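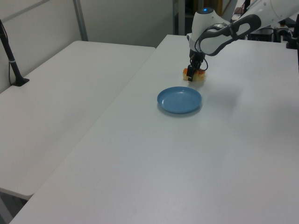 3 min read

Zotness pick-and-place kit - worth it for a small shop?

Print this thread | E-mail this thread

americo_m
9 April 2024
We've had the Zotness kit on trial and I have to give an answer on it soon. The kit is the two-finger gripper, the cable, the teaching software and a year of phone support. You supply the arm. Quote was $3,000 plus shipping.

I started with the plate task from their manual, pick up a small piece and put it on a round plate. The picture is one of my runs with the fingers down at the piece and the blue plate out in front. Over the trial I logged 200 runs and 17 were failures. Most of those were the piece turning a little as the fingers closed, so it went down crooked or slid out.

Setup took an afternoon. The software is fine once you find where they put the speed limits. Anyone here running one day to day?

laurinda_f
We run two. 17 out of 200 is high for that task. Did you set the closing force yourself or leave it on the default? The default is too strong for small light parts. Page 544 of the big PDF has the table, and no, it isn't in the quick start.

americo_m
Default. I didn't know there was a table. I'll look.

sbastos
I'd pass at that price. The Molleck gripper does the same job and you can buy finger pads for it separately. With Zotness you replace the whole finger set. We went through a set by July last year and that was light work.

laurinda_f
What were you picking up? Ours are still on the first set.

sbastos
Cast parts with rough edges, so maybe not what everyone would call light. I still say pads should be sold separately.

Joana H.
I disagree on Molleck. The pads are cheap but their software drops the connection if the PC goes to sleep, and then you home the arm again. I'd pay more to not deal with that. Zotness support also picked up the phone when I called. Guerreiro sold us our kit and they were slow, but that's the dealer - not the kit.

sbastos
Turn off sleep on the PC.

Joana H.
We did. It came back after an update.

aurora_c
Américo, before you decide, try it with your own parts. A plate on a clean white table is about as easy as it gets. We bought a Zuvinik kit after a good demo and it couldn't hold our bottle caps at all. Ask Zotness if they'll extend the trial.

americo_m
Fair point. I e-mailed them for two more weeks. Will change the force setting tonight and run the plate task again first so I have something to compare, then our own parts.

laurinda_f
Drop the approach speed too. Post the numbers when you have them.

11 replies | 4 shares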